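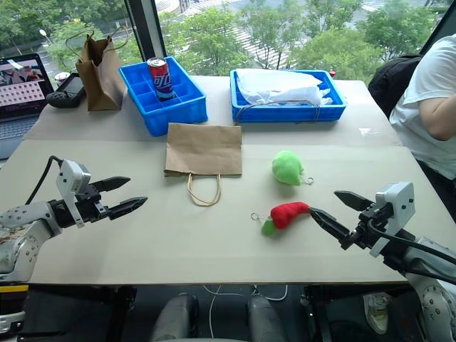 Leif Fogh told the alliance on Wednesday that a conviction for carrying a small amount of cannabis had cost him two job offers and a tenancy, and that he did not expect the law to change quickly. His remarks opened the public hearing on old possession records held by the Gimevton Reform Alliance.

The alliance today publishes its proposals for a Records Clearance Bill. Under the draft, a person convicted of simple possession would have the entry sealed after 18 months without a further offence. No fee would be charged and no court appearance required. Convictions for supply are outside the scope of the draft – as are any offences involving a person under 18.

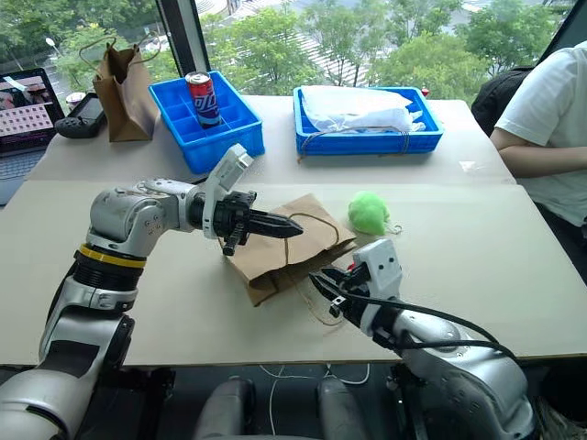

GIMEVTON, March – The draft follows a review of 1666 case files by the legal research firm Judenier. The review found that applicants under the present rules must complete 12 separate forms, and that the fee is not returned if an application fails.

"A penalty should end when the court says it ends," the alliance said in a statement. "We ask members of every party to read the draft and to tell us where it falls short."

The alliance accepts that the draft has limited support in the present chamber. It will nevertheless seek a sponsor before the summer recess – and will publish all replies received, including those opposed.

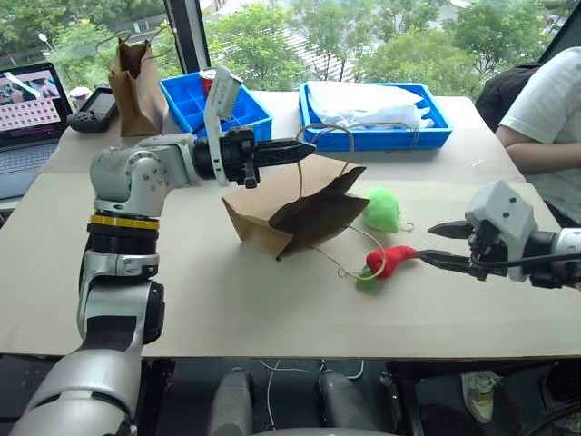
**Justice and Sentencing**

The full text, with notes on clauses 18 and 19, may be obtained from the alliance's office at Bach House, Gimevton. Written comments are welcome until the end of the month. Press enquiries should be sent to Gusico, which handles media matters for the alliance.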